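FOR IMMEDIATE RELEASE

Workix Members Release Free Plans and Practice Files for a Shared-Shop Robot Arm

Gresow, a small robot arm designed to be built at a kitchen table or a community bench, is ready for other people to make. Members of the Workix shared workshop have posted the complete plans, the control code and a set of simulated practice tables, all free to download, copy and change.

The arm was designed over two winters by Kacper Górecki, a furniture maker, and Ok-hee Joo, who repairs sewing machines and teaches the workshop's evening electronics class. They wanted something a beginner could put together with hand tools and a borrowed 3D printer, and that a workshop could afford to see dropped once in a while. The parts for one arm come to $278 at the prices the members paid in March, not counting the printer filament.

"I built the first one on a shelf over my washing machine, and it shook itself off the shelf," said Górecki. "So the base got heavier! Almost every odd-looking thing in the plans is there because somebody had a bad evening with the version before it."

The build guide runs through printing, wiring, first power-up and calibration, and it assumes no experience with motors. It also includes a long chapter on mistakes, written from the notebook that hangs by the bench at Workix. Swapped motor cables have their own section. So does the shoulder bracket, which can be mounted backward and will work nearly well enough to fool you.

The part the members are most excited about is Plideo, the simulator that goes with the arm. A builder can write a pick-and-place routine on a laptop, run it on a simulated table with blocks and a tray, and bring it to the workshop once it behaves. With one bench and a waiting list for it, that has changed how evenings go — people arrive with something to try.

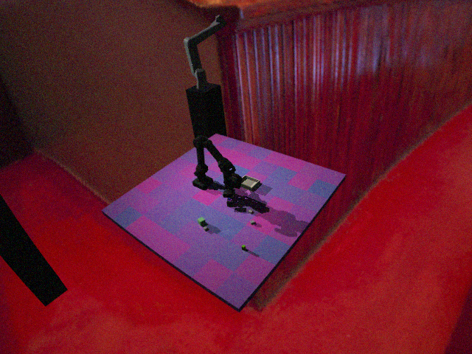 Plideo changes the look of the table and the room from one run to the next. Floor, walls, tiles and lighting can all be set by hand or shuffled, and the colors are often pretty wild. Joo pushed for this after a camera routine that worked fine under the workshop's ceiling lights went to pieces in her own kitchen at breakfast time.

"My kitchen gets low sun from one side, and every shadow was suddenly a block as far as the program was concerned," said Joo. "Now I make it practice in ugly rooms first. A red floor, purple tiles, shadows going everywhere, I love it. If it can find a green cube in all that, I'm a lot happier letting it loose next to my coffee cup."

The download includes 424 ready-made table layouts. Some are gentle, with a single block close to the tray. Others are meant to be annoying, and members have been cheerfully competing to add worse ones. Layouts are short text files, so anyone who can edit a shopping list can make a new table, and the guide shows how to measure a real one at home and type it in.

Simulation doesn't catch everything, and the guide says so. Real cables tug. Printed gears wear in over the first few days, and rubber fingertips pick up sawdust in a woodshop faster than anyone expected. Members keep a running page of differences between the simulated arm and the ones on the bench, and new builders are invited to add to it. Górecki's own entries on the wrist joint take up a good chunk of that page.

Adamczyk, the hardware store two doors down from the workshop, has put together a bag of the screws, inserts and bearings used in the build. The bag is optional, and the full list is in the guide for anyone who would rather dig through their own drawers.

Workix will hold open build evenings through the spring, starting at 6:30 p.m. Visitors are welcome to bring a half-finished arm, a bag of parts or just questions. Two finished arms will be set up for trying out code, along with laptops that have Plideo installed. Builders under 16 should come with an adult, and everyone is asked to wear closed shoes in the shop.

The next round of work is a quieter elbow and a gripper that can handle soft things — Joo has her eye on spools of thread. Members would also like help translating the guide, and they'd be glad to hear from other workshops that want to build a pair of arms for their own bench.

About Workix
Workix is a member-run shared workshop with wood, metal, sewing and electronics areas. Its 2,000 square feet are open to members every day, and classes are open to all.

Press contact: Ok-hee Joo, Workix electronics bench. Interviews and bench visits can be arranged during any open build evening.

###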